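The Last Reel at Pernness

Last updated: July

The Pernness had 222 seats, and Florencia Ulloa had swept under every one of them. She had worked the box office first, then the snack counter, then the booth, where Washington Paiva taught her to thread the old projector.

Now the lease was up. The new owner wanted a climbing gym.

"They'll keep the sign," Washington said. He was packing lenses into a box of newspaper.

"Who told you that?"

"Vasco Amaral."

"Vasco told me they'd keep the balcony."

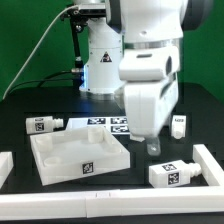 Washington taped the box shut and wrote LENSES on it. They had one show left, at 10, and the print had come in with a bad splice in the second reel. He had fixed it that afternoon. Florencia went down to open the doors.

Some 96 people came. Vasco came too, in a gray suit, and paid for his ticket. She gave him his change and didn't say anything about the balcony. 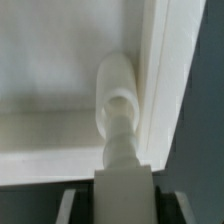
The picture was an old comedy set in Bragança, and she had seen it enough to know when people would laugh. She stood at the back for the first reel and then went up to the booth. Washington had put the radio and the coffee maker in a carton by the stairs, and the shelves were bare. All that was left in the white cabinet was a white plastic thing, an oval loop with a ribbed stem like a table leg. She asked if he wanted it. He said to leave it for the climbers.

The splice held. When the tail ran out he let the reel turn a few times before he shut off the motor.

"You want to do the lights?" he asked.

She did the lights.

Comments

Diệp Trịnh: I ran a booth for 2 years in college and the part about letting the reel turn is right. We all did that.

Yi-chun Lam: Did they keep the sign or not?

jirnholm_row_f: Our theater is a tire store now. Liked this one.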